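Wall storage in a small booth: mesh racks or a proper shelf?

Forum: Small Spaces > Storage and Shelving

plankwall_ismael
Posted 9:14 pm
I have a small booth with vertical wood planks on the walls, washed in pink and white, and a marble-pattern floor. There is aluminum extrusion along the sides and one rail across the back. I want to keep canned goods in there without putting anything on the floor. So far I have a wire rack with slanted shelves on the left wall, a black mesh basket on the back rail, and a gray metal cabinet that has ended up as the place where cans go. The rack is held with small clips and the basket with ties. I'm wondering if I should take both down and put up a real shelf from Vieira, the 56 cm one.

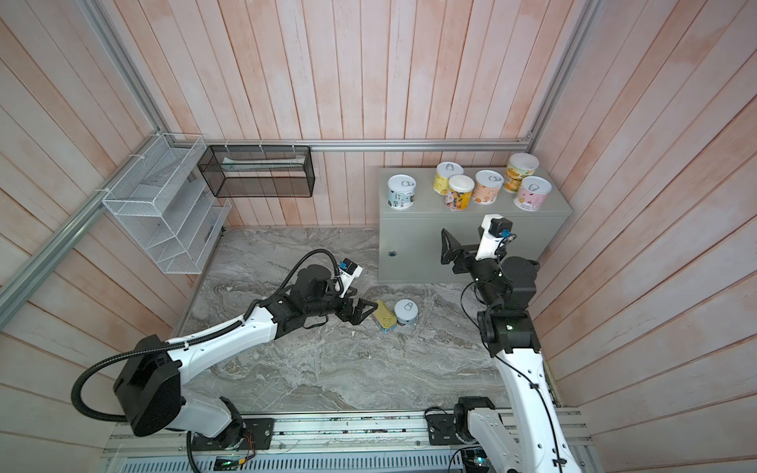 Back corner with the wire rack, the basket and the cans on the cabinet.

Is it worth the trouble? I would have to drill the planks for a shelf and I would prefer not to.

daiane_b
Posted 9:31 pm
Leave the planks alone. Once you drill them you are stuck with the holes, and a whitewashed finish is hard to patch. You already have a rail across the back, so hang things from that. A second basket next to the first one would take most of what you have on the cabinet.

GNogueira
Posted 9:50 pm
I disagree about the second basket. Cans are heavy for their size and ties stretch. I had a mesh basket on ties in my pantry and it was leaning forward by September. If it hangs on extrusion, get bolts and T-nuts that fit the slot and fix it that way. Then you can load it. For paper and light stuff ties are fine.

cremilda_arruda
Posted 10:02 pm
What are the slanted shelves for? If the rack is the kind where things slide to the front, put the cans there on their sides and leave the cabinet top clear. That is what I do with soup and tomatoes.

plankwall_ismael
Posted 10:20 pm
Cremilda, I tried that and the bigger cans stick out too far. The short ones fit. The tall yellow-orange one has to stand up wherever it goes.

Genivaldo, do you know which T-nuts? Mine is Drerkeck extrusion and I bought it used, no paperwork.

GNogueira
Posted 10:34 pm
Measure the slot opening before you order. Don't go by the outside size of the bar. Drerkeck made 2 slot widths and the nuts don't swap. Bring a piece to the store if you have an offcut.

gleice.p
Posted 10:41 pm
I don't see the problem with the cabinet. It has a flat top and it holds the cans. Put a tray with a lip on it so nothing gets knocked off and you're done. Milta has one in gray. Does the cabinet door open from the front? If so, don't hang anything in the way of it.

daiane_b
Posted 10:55 pm
A tray just makes the clutter permanent. Labels get turned every which way in my own cupboard, and a tray did not fix it.

gleice.p
Posted 11:03 pm
It fixed it in mine. Tall at the back, short in front, pull rings up.

plankwall_ismael
Posted 11:16 pm
The door opens from the front, yes. I'll skip the Vieira shelf and bolt the basket first. If it still sags with a few cans in it I'll get the tray. Will measure the slot tomorrow.

cremilda_arruda
Posted 11:22 pm
Post the slot size when you have it, I have the same bars in my laundry room.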